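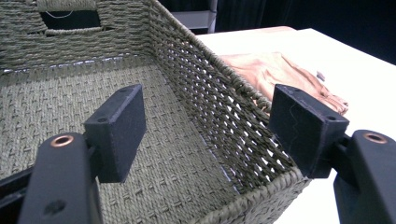 Musty smell in stored cotton pants after washing

Dwayne Ferreira
I have several pairs of cotton twill pants that go into storage every November and come out smelling musty. They are washed at 30 C with liquid detergent, line dried indoors, and put away the same evening. The closet is on an outside wall. A second wash removes the smell for a day or two of wear. Is this a detergent problem or a storage problem?

Yolanda Nguyen-Tran
Probably drying. Twill feels dry on the face while the waistband, pocket bags and seams still hold water. Indoors, in a cool room, leave the pants on the line overnight and check the inside of the waistband before you put them away.

For the existing smell:
Soak in warm water with 200 ml of white vinegar for an hour. Rinse.
Wash at the highest temperature the care label allows, with powder. Do not add bleach to a load that has had vinegar in it.
Spin at 700 rpm or faster, and dry fully.
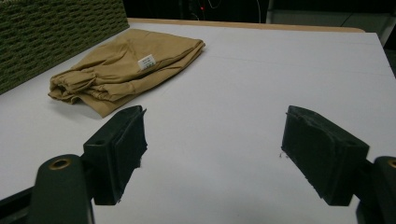 Tan garment with the label showing

Also check the closet with a humidity meter. Mine read 56 percent at the back wall and I have had no trouble at that level. Keep fabric 3 inches off an outside wall.

Myrtle Lindqvist
use less detergent. worked for me

Anežka Kadlec
Agree with Yolanda on the seams. A test that costs nothing: bunch up a section of the leg, hold it tight for a minute, then smell the folds.
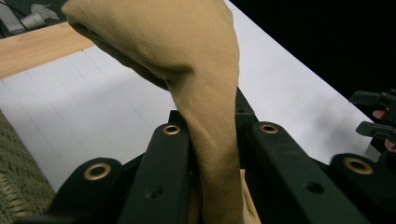
If only the folds smell, I would rewash that pair before storing it. If the whole garment smells the same, look at the washer as well. Run an empty hot cycle and wipe the door seal, including the underside of the lip, then leave the door open between loads.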